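Section 4: Setting Up Your Club's Group Chat

Your public pages bring people in, and your group chat is where members really get to know each other! Plan on 10 minutes to set one up in Flamach. You need officer access before you start.

1. Open Flamach and choose New Group. Type your club name first, then the school year, so returning members can find it in a long list.

2. Add a group picture. Pick something bright that still reads well when it shrinks to a little circle.
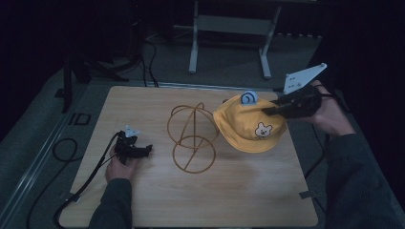 Yellow bucket hat with a bear face patch, next to a wire hat stand.

3. Add your officers and make at least two of them admins. If one person loses a phone or graduates in April, the other can keep things running.

4. Write a short welcome message and pin it. Ours at Stolside has the meeting room, the dues deadline and a big hello. Keep it under 2,000 characters or Flamach will split it in two.

Note: Pinned messages show up only after a new member taps the group name. Remind people of this at your first meeting.

5. Create your channels. We love starting with just three: Announcements, Rides and Fun Stuff. You can always add more once the chatter picks up - and it will!
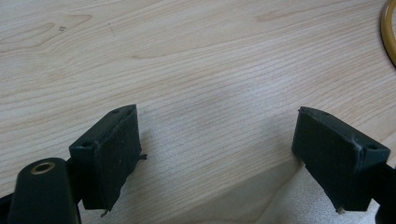

6. Set Announcements to Admins Only. Members can still react to a post, so you'll get plenty of thumbs-ups on your service project news.

7. Send the invite link. Post it in your members-only area, and set it to expire after 5 days.

Caution: Never put the invite link on a public page. Anyone who has it can join and see your members' phone numbers.

If your group has more than 40 members, turn on Quiet Hours under Settings. Everyone still gets the messages, just without the buzzing at midnight.

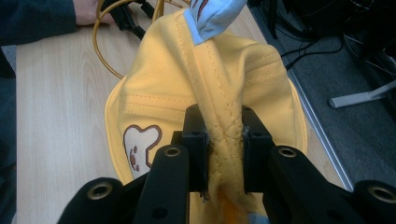 Comment from Shezi: We turned on Quiet Hours last fall and it muted our ride updates too. Is there a way to leave one channel out?

Yes! Open the channel, tap the bell and choose Always Notify. Do this for Rides before your next event, and ask each driver to check that the bell is solid.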